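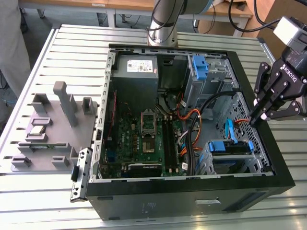
Desktop computer with the side panel removed, on a slotted aluminium worktable

Plosov Fen rewetting and carbon monitoring: progress report to the funder

Reporting date: 26 May 2019
Prepared by the monitoring team, Conadport

1. Purpose of the report

The report covers work carried out under the second stage of the grant. It deals with the blocking of the main drains at Plosov Fen, the water table record, the gas flux measurements and the vegetation survey. Spending is treated briefly in section 7, as the full accounts are sent separately. Results from the first stage are repeated only where they are needed to read the new ones.

The site was drained for hay and later for rough grazing. The peat has shrunk and in places the surface now lies well below the level shown on the old drainage plans. Drained peat of this kind loses carbon to the air as the upper layer dries and breaks down. The aim of the project is to bring the water table back close to the surface over most of the fen and to measure what that does to the release of carbon dioxide and methane.

2. Works on the drains

The main drain and its side branches on the eastern block have been closed with peat dams faced with timber. The works were done by Briggs under the contract agreed at the end of the first stage. There are 84 dams in the approved design, and all of those on the eastern block are complete. Those on the western block have been set out and pegged but not built, and will follow when the ground will bear a tracked machine again.

Three changes were made to the design during the works:

- The dams on the lowest part of the main drain were built wider than drawn. The peat there is thin and overlies sand, and a narrow dam would have let water pass beneath it.
- The spillway at the northern boundary was moved a short distance upstream, at the request of the drainage board, to keep the outflow clear of the culvert under the lane.
- Peat for the dams was taken from shallow pits beside the drain and not from the old spoil bank. Samples from the bank were too dry and crumbly to seal.

The pits have filled with water. They are shallow with sloping sides and no fencing is proposed.

One dam on the second side branch slumped on its downstream face in March after heavy rain. It has been rebuilt with a longer apron. The neighbouring dams were checked and a small amount of packing was added to two of them. No cost arose to the grant, the repair being covered by the contract.

3. Water table

Water levels are logged in dipwells laid out along four lines, two on each block. Each dipwell is a slotted pipe sunk through the peat into the mineral layer, with a pressure logger hung inside. Readings are taken hourly. Hand readings are made at every site visit as a check, and the logger values are corrected for air pressure using the station at Trumitz.

On the eastern block the mean level has risen since the dams were closed, and the spread between the wettest and driest dipwells has narrowed. The rise is clearest close to the main drain, where the drawdown used to be steepest. Further out the change is smaller. At the outer end of the southern line it cannot yet be told apart from the normal winter rise, and a full summer record will be needed before anything is claimed for that part of the fen.

The western block, still drained, serves for now as the comparison. Its levels followed the same pattern as in the first stage: high through the winter and falling quickly in the first dry spell of spring. The eastern block fell more slowly over the same spell. The result is encouraging, but it rests on one event and should be read with that in mind.

Two loggers drifted during the period. Their records have been flagged and left out of the block means. One was replaced from stock. The other was reset and is being watched – if it drifts again it will be withdrawn.

4. Gas flux measurements

Carbon dioxide and methane are measured with closed chambers set on permanent collars. The collars are cut into the peat along the same lines as the dipwells, so that each flux value can be paired with a water level. Clear chambers are used for the daylight exchange and dark chambers for respiration. Chamber closure times were kept short in warm weather to limit heating under the clear lid.

Boardwalks were laid to the collars before the first measurements of this stage. In the first stage, some of the methane readings on soft ground showed a sudden jump at the start of the closure, which is the usual sign of gas pushed out by the weight of the operator. Such readings are now rare. Where the jump appears the closure is repeated, and if it appears again the value is rejected.

Respiration on the eastern block was lower than on the western block in the spring rounds, at similar soil temperatures. The difference is largest at the collars nearest the drain. Methane release from the eastern block has risen at the wettest collars and is unchanged elsewhere. A rise was expected. Newly flooded ground with plenty of fresh plant matter often gives off methane for some years, and the blocked drains themselves are likely to be the strongest source. Floating chambers have been added on two lengths of blocked drain to test this.

No annual balance is given in this report. The spring rounds cover only a part of the growing season, and a balance built on them would depend too heavily on the model used to fill the gaps. A first balance for the eastern block will be given in the next report, with its uncertainty stated.

5. Peat depth and carbon stock

The depth survey has been completed on a grid with points 100 metres apart, with closer spacing along the drains. Depth was taken by rod and checked against cores at chosen points. The peat is deepest in the middle of the western block and thins towards the lane. Some points near the northern boundary have almost no peat left, and the design area for carbon accounting has been redrawn to leave them out.

Cores were cut into sections and sent to the laboratory at Conadport for dry bulk density, loss on ignition and total carbon. Density in the top sections is high, as is normal in peat that has been drained and trodden. Below the old drainage level it falls sharply. Results for the deepest sections are still awaited.

Surface level is tracked at fixed rods driven through to the mineral layer. The rods on the eastern block show a slight rise of the surface after rewetting. Part of it is simple swelling, and no gain of carbon should be read into it.

6. Vegetation

The survey in this stage used fixed plots of 2 metres square, placed beside the collars and at random points between the lines. Soft rush and purple moor grass still cover most of the fen. Sedges have spread a little along the edges of the blocked drains. Bog mosses were found in a few plots on the eastern block, in small patches, and in one plot on the western block where there is a natural hollow.

Birch seedlings remain common on the drier western ground. They were pulled by hand within the plots' buffer strips only where they shaded a collar. Wider clearance is held back until the western dams are in, to avoid paying for the same work twice.

Grazing continues on the western block under the existing agreement. Stock has been kept off the eastern block with a temporary electric fence, and the tenant has accepted that arrangement until the end of the season. A longer agreement is being drafted. It would allow light summer grazing on the firmer margin and none on the wet centre.

7. Spending and changes to the budget

Spending is within the approved total. Two lines differ from plan. Timber cost more than allowed for, mainly through the wider dams described in section 2. Travel cost less, as site visits for the gas rounds and for logger downloads were combined. We ask for approval to move the saving on travel to the timber line. No other change is sought.

A contribution towards the boardwalks was received in kind from the nature reserve at Trumitz – 200 metres of used decking, in sound condition. It is entered in the accounts at no value.

8. Risks

Ground conditions remain the main risk to the programme. If the summer is wet, the western dams will slip to the following year. The comparison between blocks would then run longer, which is useful for the flux record, but the contract with Briggs would need to be extended and the rates may change.

The downstream landowner has asked whether the works could raise the water on the adjoining arable field. Two extra dipwells have been placed on the boundary. So far they show no rise beyond the first-stage range. The data are shared with the landowner after each download.

Battery failure in the loggers is a lesser risk. All batteries on the western lines will be changed at the next visit.

9. Work in the next period

- Build the western dams, ground permitting.
- Continue the gas rounds on all collars, with the floating chambers included.
- Complete the laboratory work on the deep core sections.
- Repeat the vegetation plots in late summer.
- Submit the draft grazing agreement for comment.
- Prepare the first annual carbon balance for the eastern block.

The raw water level and flux files for this stage, with the list of rejected readings, are available to the funder on request.

Shared 2 times | 0 comments

Related reports
Plosov Fen: first stage report
Plosov Fen: drain survey and dam design
Trumitz reserve: notes on boardwalk laying on soft peat
Methods note: chamber measurements on rewetted ground

© Plosov Fen Project, Conadport. All rights reserved. Contact | Back to top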